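Can a robot set the table yet? A short thread from a sceptic

1/ Ursina Gruber sent me another "the dishes are solved" link this morning. So I'm going to be a grump about it for a few posts.
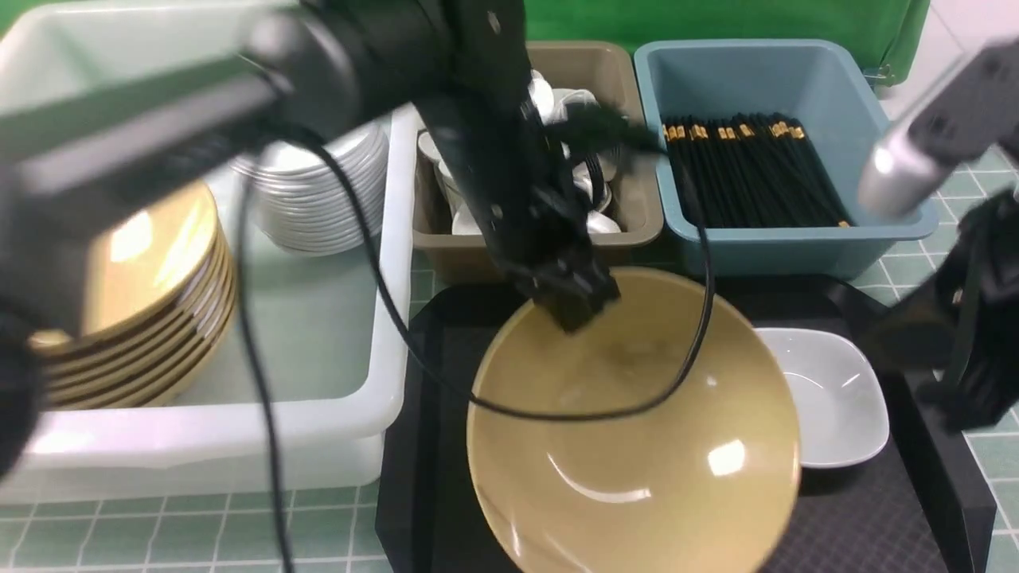
2/ Look at what's waiting in the bins. Stacked plates, a jumble of mugs and spoons, and a whole bundle of chopsticks. My kid sorts a drawer like that while arguing about bedtime.

3/ The big tan bowl I'd almost believe. It's wide and deep and it's sitting on a tray. Getting one plate off a stack of thin ones is a different job. So is one pair of chopsticks, and they're glossy little devils when you've just washed them.

4/ I did 19 months on the floor at Clallent, packing cutlery. We had a machine for the spoons. It was great with spoons - until the supplier changed the handle, and then it was me again for most of September.

5/ People keep quoting me 200 good picks in a row. Lovely. Whose kitchen? Who lined up the bins?

6/ Ursina says give it two years. She said that two years ago, and I've got the message saved.

7/ I'd pay $2,000 tomorrow for one that empties my dishwasher and doesn't chip the good bowls. Still doing it by hand tonight.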